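31 Aug 2024
Entered by Selma Kneževič, Equipment Desk, Pirnbridge Learning Center

The bench was occupied from opening until late afternoon with the desktop computers received from the Jargate office. The consignment is recorded as 55 units. Vesna Matić signed for the delivery and checked the tags against the sheet supplied by Dervishi, the carrier. Two tags did not agree with the sheet and have been noted in the margin for correction on Monday.

Work began with the first machine on the list. The side panel was removed and set on the lower shelf with its screws in a labeled cup. The board is to be kept, and it was agreed that no one should lift the socket cap until a processor has been assigned. Pins bent at this stage have cost the Center three boards since January, and Ms. Matić asked that the rule be written into the bench sheet. This has been done. 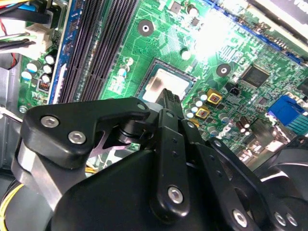 Motherboard in the chassis, with the beige cap over the processor socket and the memory slots to the left.

Memory for these machines will come from the Gilero cabinet. The cabinet count stands at 140 modules, and a request for a further 200 was sent to the purchasing office before lunch. No reply had come by closing. Until it does, each machine will be given one module for testing only, and the modules will be returned to the cabinet at the end of each day.

After lunch attention turned to the power supplies. The Center's practice is to copy the label details into the register before any unit is unscrewed, as the labels are awkward to read once the supplies are stacked. Ms. Matić read out and I wrote. The register has no column for the efficiency mark, so I ruled one in by hand – it will need to be added properly when the next book is printed.
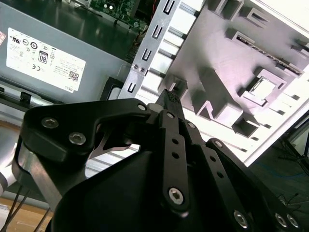

Power supply in its place in the case, showing the Dell label with the 80 Plus mark.

A question was raised as to whether the supplies should be tested in the case or on the side bench. I favor the case, where the cables are less likely to be pulled. Ms. Matić prefers the side bench for the better light. The matter was left open, and both methods will be tried next week with the times written down.

The small screws continue to be a nuisance. The cups are too shallow, and one was upset in the course of the afternoon – all recovered, after some minutes on the floor with a flashlight. Deeper cups with lids have been added to the supplies list.

Bench cleared and cabinet locked at 5:15. Key returned to the front office.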